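News > Music > Live

Search this site Enter band, venue or town Go

Derkis to play first full show in four years at the Carnegie

Derkis will return to the stage in March with a one-off show at the Carnegie in Tetcombe, the band's first full set since the tour for their second album was cut short.

The four-piece will play Zistach, their debut, from start to finish, followed by a shorter second half made up of later songs and at least two that have not been released. Doors open at 7pm and there is no support act.

Singer and guitarist Shona Galbraith said the band had turned down several offers to play the album in full before agreeing to this one.

"We were asked when it turned ten and we weren't really speaking then, so that was a short conversation," she said. "This time the Carnegie rang and we were already rehearsing. We had the songs mostly up to speed. It would have been silly to say no."

The venue holds 300 standing. Members of the band's mailing list were given the first chance to buy and took most of the tickets. A further 50 have been held back for sale in person at the box office, limited to 2 per customer, and will go on sale at 10am on the first morning of the month.

Zistach was recorded in a rented farm building outside Tetcombe and first sold on cassette at gigs. It was picked up by a small label the following year and reissued on CD with a different running order, which the band have said they never liked. The Carnegie show will follow the cassette order, with Low Field opening and the long instrumental closing side one.

That instrumental has been played live only a handful of times. Galbraith said the original tape loops had gone missing in a house move and had to be made again from scratch, using the same model of machine bought second-hand.

"They don't sound the same. One of them is a bit fast. I've stopped minding about it," she said.

The original line-up is involved apart from the drummer, who left after the second album and now teaches. His place is taken by the player who filled in on the last run of dates, and who has also worked on the new material. Both of the unreleased songs date from sessions held last autumn. Galbraith would not say whether they were meant for a third album. The band has no label at present and she said they were in no hurry to find one.

"We'll play them and see if we still like them the next day. If we do, we'll record them properly. We've got into trouble before by announcing things."

The set is expected to run for two hours, with an interval. Zistach itself lasts a little over 40 minutes, although the band tend to stretch the last track, and early rehearsals have been coming in longer than that. There are no plans to film the night. A desk recording will be made, but the band have not decided whether to release it.

A cassette reissue of the album will be on sale at the show, along with a new printed lyric sheet. The first pressing had no lyrics, and the ones that have circulated among fans since contain a number of mistakes, including a wrong chorus in Low Field that has been sung back at the band for years. Galbraith said she had considered changing the words to match.

The Carnegie has hosted Derkis more often than any other venue. They played there as a support act before Zistach came out, and again on both of the album tours. The hall has been open only at weekends over the winter while work goes on behind the stage, and the Derkis date will be the first booking once the normal programme restarts. Under-16s must come with an adult. The balcony will be closed to the public and step-free entry is by the side door on the car park side.

Galbraith said the band would spend two days at the hall before the show, setting up and running through the second half with the house engineer. The old dressing room had a single cold tap and a kettle balanced on a window sill, and she remembered washing plates there in a bucket. The plans for the new backstage kitchen are a good deal smarter, with a white marble worktop veined in grey, a big black sink and a tall black tap with an arched spout. "I can fill a kettle under that without tipping it sideways," she said. Returned tickets, if there are any, will be sold at the box office from 6pm on the night.

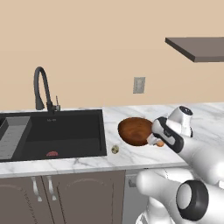
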